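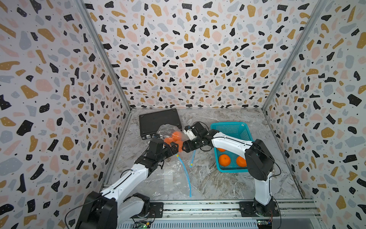

The two arms at work in their enclosure, with tangerines in a bag and in the basket.

The builder of Lusum keeps it in a shared workshop in Clusik, between a bicycle stand and somebody's half-finished canoe. It has two arms on one aluminium base, and it took him two winters.

"I started with one arm," he says. "It could push a bag across the floor, but it could not open it. With a bag you always need a second hand."

He repaired Honda motorcycles before this, and he still keeps his notes like a mechanic. The notebook is at page 46. Most pages are about plastic film.

"A tangerine is easy — it is round and it has a clear colour. The bag is the difficult part. It has folds, it shines, and you see the fruit through it, so the program thinks the fruit is outside."

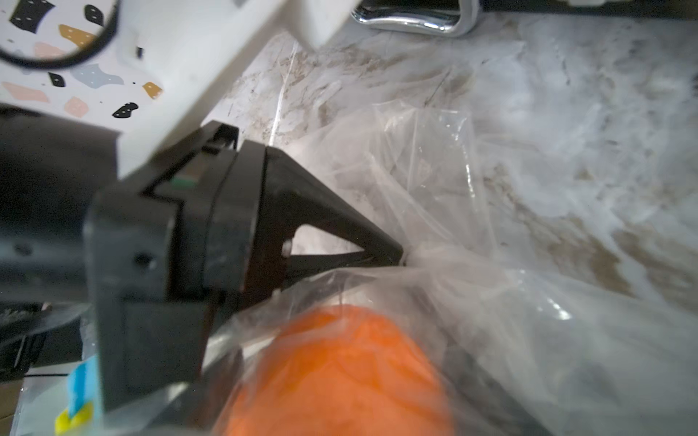 His answer was to press down first and to pull only after that. He wants to record 1000 attempts before he changes the fingers again. In May he had 666.

"My wife asks when it will unpack the shopping," he says. "I tell her, first one bag."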